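Lutell by Hirnmont: a review from the person who used to do the fruit

Posted February 23, 2018
Filed under: Work, Gadgets, Long ones

So we've had Lutell on trial at work for a good while now and I keep getting asked about it, mostly by people in other buildings who've heard there's one coming to them, so I'm putting it all in one place and then I can just send the link.

A bit of background first. I work front of house at Emamholm, which is shared offices with a lot of lounges. Every lounge has a low table and every low table has a tray of fruit on it, and for years the fruit has been my department, along with the cushions, the bins, the lost phone chargers and the man on the second floor who can't work the blinds. In a normal week we do 78 trays. That's unpacking, sorting, chucking anything that's gone over, laying them out and then going back in the afternoon when somebody has taken the one banana and left a lime on the arm of a chair.

Lutell is the software and the teaching bits that sit on top of a robot arm. You take hold of the arm, walk it through a job by hand, press save, name the job and then tidy it up on a tablet. Hirnmont sell it as something "ordinary staff" can use without an engineer in the room (I am extremely ordinary staff, so a fair test!). The arm is separate. Our head office leased the arm and bought Lutell to go with it, and the Lutell part came to 3,790 pounds, cable and tablet mount included. The tablet itself you have to find yourselves. I thought that was cheeky.

Setting it up

The manual is 102 pages long and I read all of them on the train, which took me most of a week. The first half is good. Proper sentences, decent drawings, a clear bit on the stop button and who should be standing where. The second half reads as if somebody else wrote it in a hurry, and there's a whole chapter on "zones" that uses the word to mean two different things. I've got pencil all over mine.

We put it in the ground floor lounge, because that's the biggest and the least used in the mornings. It took an afternoon, and most of that was furniture. The coffee table had to come nearer, then further away, then nearer again, because a reach that looks enormous when the arm is folded up gets used up very quickly once it has to come down straight on top of something. If you're getting one, do the furniture before the engineer comes and keep a roll of tape handy for marking where the table legs go. Somebody WILL shove the table with their knees and you'll be redoing positions all morning otherwise.
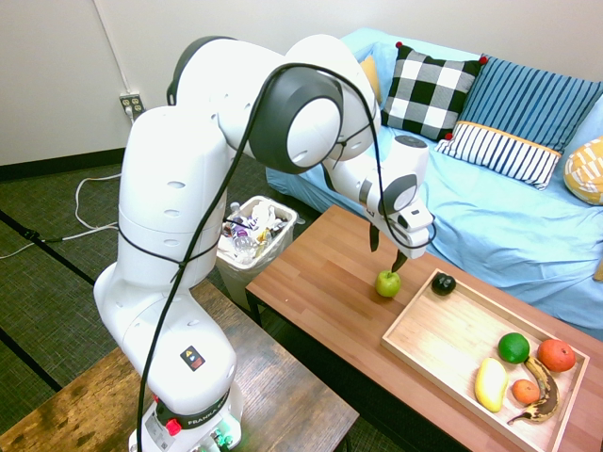
Teaching it was the part I'd been dreading and it's the part I ended up liking best. You hold the wrist and move it, and it goes where you put it, quite heavily, a bit like steering a full trolley that somebody has oiled for you. I had my first saved job before lunch and it was pick up, move over, put down. I squeaked. I'm told you could hear it in reception.

Round fruit is easy. Oranges, fine. Limes, fine once you've told it to go lower than feels polite. Apples are lovely, they might have been made for it. Bananas are a nightmare, or they were for the first fortnight, because I was teaching it to go for the middle, and the middle of a banana is never in the same place or facing the same way. Mangoes I still do myself. You can set how hard it squeezes on a slider from 1 to 10 and there's no setting for "this one's a bit soft, love, go gently", so ripe fruit is a judgement you have to make before you press go. I keep it on 4 and leave it there.

What I like

The teaching, as above. The way it stops: there's a proper physical button and everybody on my shift knows where it is and has pressed it on purpose, at my insistence, so that the first time wasn't in a panic. The tablet screens are big and plain and use words like "lower" and "let go". Jobs can be copied and renamed, so once I had a decent apple I had a decent orange five minutes later.

I also like that it keeps a log with your initials on. I was suspicious of that at first (more on that in a minute) but for handovers it's brilliant. I come in and I can see that the early shift changed the height on the lime and why, as long as they've filled in the box. They mostly fill in the box.

What I don't

The tablet loses its connection if you walk behind the bookcase. The save button is right next to the delete button, and the two are the same colour. There's a chime when a job finishes and you can turn it down but you can't turn it off, and people come into that lounge to make phone calls. I've emailed Hirnmont about the chime. They sent a nice reply and the chime is the same.

It's slow, too. I can lay out a tray in the time it takes the arm to do a couple of pieces, and I'm not rushing. You can put the speed up, but then the fruit rolls when it's set down, and I'm back chasing satsumas across the carpet. Anybody who's bought it thinking it'll be quicker than a person is going to be cross.

And it's fussy about things being where you left them. There's a camera option that's meant to help with that and we haven't paid for it, so I can't tell you whether it's any good. A friend at Collado has it on theirs and says it's fine in daylight and moody after four.

What it's done to the job

Right, so this is what people really want to know when they ask, and they usually lower their voices. No, nobody's lost their job over it. We were told that at the start in a meeting, and I'll be straight with you, I didn't believe a word, and I went home and updated my CV. My hours are the same. What's in them has changed a good deal. I used to spend the first part of the morning on my own with crates and a radio, and I now spend it in a lounge with a tablet, being talked to by everybody who walks past. Some of that is nice. Some of it is a chap in a gilet explaining robots to me while I'm programming one.

The team has changed shape a bit as well. Benito Requena, my supervisor, has put me and one other person down as "leads" for it, with a small bump in pay that we had to ask for twice. The others felt a bit left out, I think, and a couple of them flatly didn't want to touch it, and I'd say to any manager reading: let them not want to. Leave it a few weeks. One of ours who'd refused point blank now has her own banana job saved, and it's better than mine. (She goes in near the stalk. Obvious, once you've seen it.)
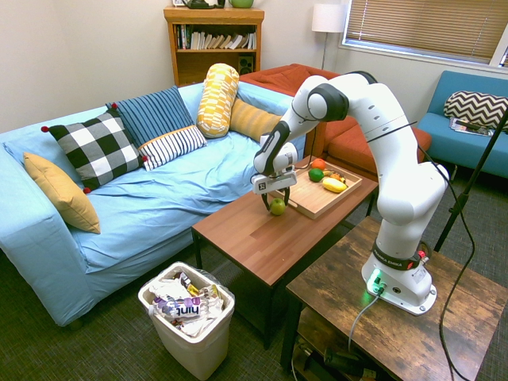

The log caused the only proper row we've had. Initials against every job means somebody upstairs can add up who did how many, and for one horrible week somebody did, and there was a chart. We had a meeting about the chart. It's gone now and we've got it in writing that the log is for handovers and faults, and I'd get that in writing before the thing is even plugged in. What the chart missed is most of the work anyway. Look at the apple job: the fingers come down round a green apple on the bare table, just off the edge of the tray, and that's what goes in the log as a move. The wrappers heaped up in the bin by the sofa don't go in any log. Neither do the cushions, and there's a whole row of those, stripes and checks and mustard ones, that I'll be plumping by hand until I retire. So if you're being measured by what the machine writes down, you're being measured on apples.

My back's better, I should say. Less bending over low tables. I hadn't put that on my list of hopes for it, but by the end of a Thursday I can really tell.

What I do miss is the quiet. I did a lot of good thinking over those crates.

Bits and bobs people have asked me

Can you use it with gloves on? For moving the arm, yes. The tablet won't have it.

Does it need somebody there? Our rule is yes, always, within reach of the button, and the rule came from us. So it isn't freeing anybody up to go and do something else on another floor, whatever the brochure lets you imagine. You can fold napkins next to it.

Is it noisy? Apart from the chime, hardly.

How long before you stop being scared of it? Me, a few days. I still don't turn my back on it, but I'm like that with the coffee machine.

Training? Hirnmont do a half day and it's decent, but they did it for the two leads only and the rest had to learn it off us. Ask for everybody to be on it. Ask for biscuits as well, there weren't any.

Would I buy it

With my own money, no, but then I haven't got a lounge. For a place like ours I'd give it three and a half out of five. The teaching is worth five by itself, the buttons on that tablet drag it down, and the price is hard to swallow when you think what 3,790 pounds would do for the staff room, which still has the kettle with the cracked lid. If they move the delete button I'll come back and make it four.

The trial runs until July and then Benito has to write something up for head office. He's asked me to do the fruit section, so if you've got one of these where you work and you've found a way with mangoes, please leave me a comment, I'm all ears.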